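Clotby (motion planner)

Clotby is a bimanual motion planning library for robot arms working over household surfaces. It was developed at Bromel as a replacement for the planner in Deda, and has been maintained by Andreadis since version 2.

The planner treats both arms as one kinematic system and checks each candidate path against a voxel map of the counter. Nested metalware, such as a bowl resting on a wider plate, is merged into a single obstacle until a grasp is requested.

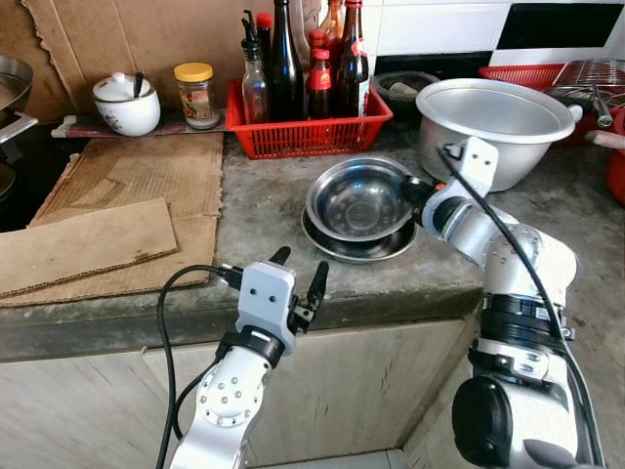 Collision checking

Link geometry is modelled with capsules, and cables are covered by a padded envelope. A query takes 135 milliseconds on the reference computer. Reflective steel can leave holes in the depth data, which version 3 fills using the fitted rim.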